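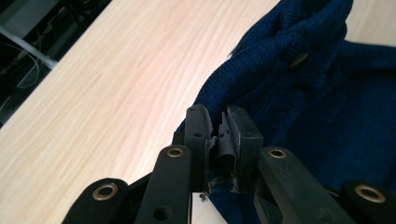

How should a soft travel duffel be stored between trips?

Store it clean, fully dry and unzipped, lying flat on a shelf away from heat.

Travel Help > Before You Go > Luggage Care

Empty every pocket, including the one under the base panel. Shake the bag out over a hard floor, then vacuum the seams with a narrow nozzle. Fine grit left in the corners wears through the coating when the bag is folded.

Wash by hand only. Mix 2 teaspoons of mild liquid soap into a bucket of lukewarm water and work from the inside out with a soft brush. Rinse twice. Machine washing loosens the coating on most bags, including the Roltent 60.

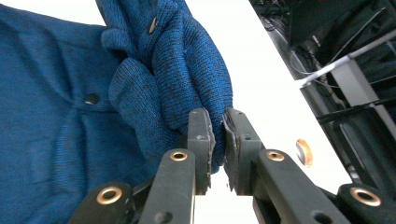 Drumby Travel | Equipment Desk

Hang the bag upside down by the base loops, out of direct sun, with all zippers open. Allow a full day. The foam in the shoulder straps dries last; press it with a paper towel before putting the bag away.

Zippers
Brush the teeth dry with an old toothbrush. Run a plain wax stick along both sides, close and open the zipper several times, and wipe off the excess. Do not use cooking oil. It collects dust.

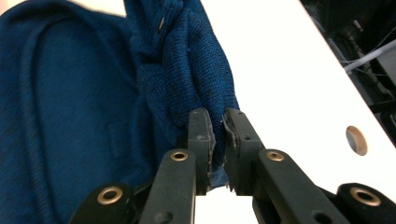 Knit with a ribbed edge.

Weight check
Small aircraft often have strict baggage limits, and the bag itself counts. Weigh it empty and write the figure on the inside label. A set of wheels or a rigid base board can use up much of the allowance. Packing cubes add weight too; a light mesh set from Stiser comes to 300 grams.

Odor
Place an open tub of baking soda inside the closed bag overnight. If the smell remains, wash the lining again. Scented sprays leave residue on the coating and are best avoided. 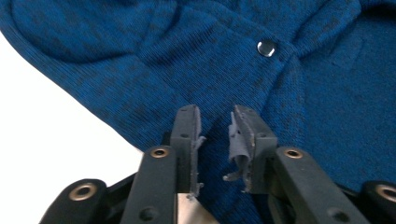
Blue heathered knit, curved seam.

Inspect the handles and stitching each May, well before peak season. Repair loose bar tacks with bonded nylon thread, following the original holes.

Filed under: Packing & Gear Care

Recent in this section
Patching a torn rain cover
Labels that stay on
Cleaning dust from binocular straps
Reading a luggage scale correctly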